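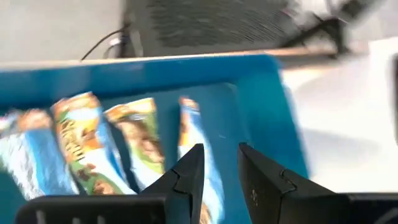

Snack bars in the blue bin, seen from the wrist camera.

Skaston wedge fingers, set of 2

I run these on my own picking cell, and they're the part I get the most email about, so let me tell you how I set them up. Each finger is black with a stepped notch along the inner edge and a tip that narrows down enough to get in beside a flat packet. Bars lying close together are the whole reason I switched!

Fitting them is easy. Power off, old fingers out, wipe the mounting faces, then snug both screws by hand before you tighten either one. I did it the other way around once and spent a whole Monday chasing a crooked grip. Re-teach your open and closed positions afterward - the old numbers won't be right.

I check mine every 2,000 picks. I look at the tips for nicks, clean out the notch (wrapper dust loves it in there) and close the fingers slowly on a strip of paper to see if they meet evenly. If one side lets the paper slide, loosen that finger and start over. Keep the wrist camera lens clean too, and leave some slack in its cable.

They fit the Jovside gripper as is. For the Astitau you'll need the adapter plate, sold separately.

Part no. 958
Ships in 9 days
Spare screws included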